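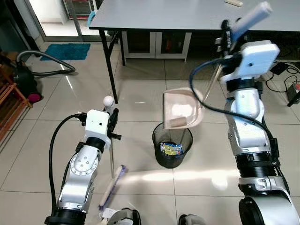
Broom in one gripper, pale pink dustpan in the other, tilted over a black mesh wastebasket.

Brila Rail Authority
September 30, 2018

The Authority has approved the replacement of the Wike Viaduct bearings. This thread sets out what will happen, when the line will close, and how passengers and freight customers will be served during the work.

The viaduct carries two tracks over the Rorero River between Wike and Stivemthorpe. It is 283 meters long and has been under a speed restriction since the last main inspection. Trains now cross at 15 miles per hour.

Inspectors found that the bearings at the Stivemthorpe end no longer allow the steel spans to move as they should when temperatures change. The spans themselves are in fair condition and will stay in place.

A total of 136 bearings will be replaced. Each span will be raised a small distance on jacks, the old bearings taken out, and the new ones set on fresh concrete pads.

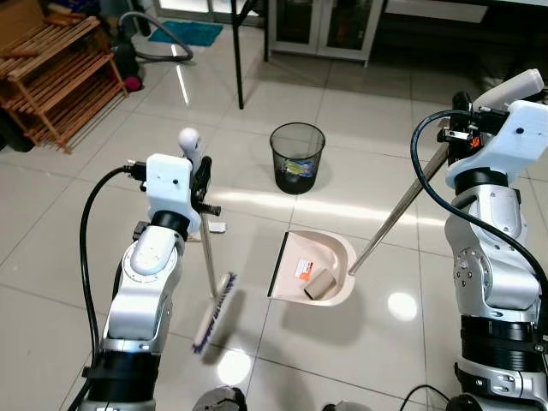

Most of the preparation can be done with trains running. Access towers will go up on the Wike side first. Residents of the streets below the viaduct will receive a letter before any night work begins.

The line between Wike and Stivemthorpe will be fully closed for six days in February. Exact dates will be confirmed once the jacking plan has been signed off by the bridge engineer.

During the closure, replacement buses will run between the two stations. Buses will leave from the front entrance at Wike and from the north parking lot at Stivemthorpe. Rail tickets and passes will be accepted on board. Full-size bicycles will not be carried.

Passengers who need step-free travel should contact the station help desk a day ahead so that a suitable vehicle can be assigned. Passengers who cannot call ahead will still be helped on arrival. 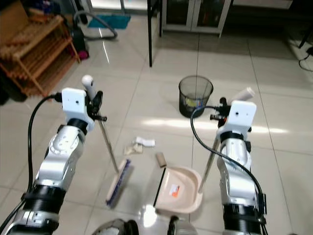 Wood-backed broom head on the tiles, handle held at the white grip.

Freight service to the Rorero grain terminal will be rerouted over the southern line. Journey times will be longer. Customers have been asked to send their expected car counts to the freight desk, and late changes will be handled in the order received.

The footpath beneath the viaduct will be closed on weekdays while the towers are being built. A signed detour will follow the river road. The boat landing stays open.

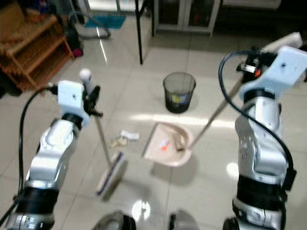 Once the new bearings have been tested under load, the speed restriction will be lifted in stages. The current timetable will remain in force until the final stage is complete.

Drawings of the work may be viewed at Stivemthorpe station during ticket office hours. Written comments on the bus plan can be handed in at either station.

Further posts will be added to this thread when the closure dates are set.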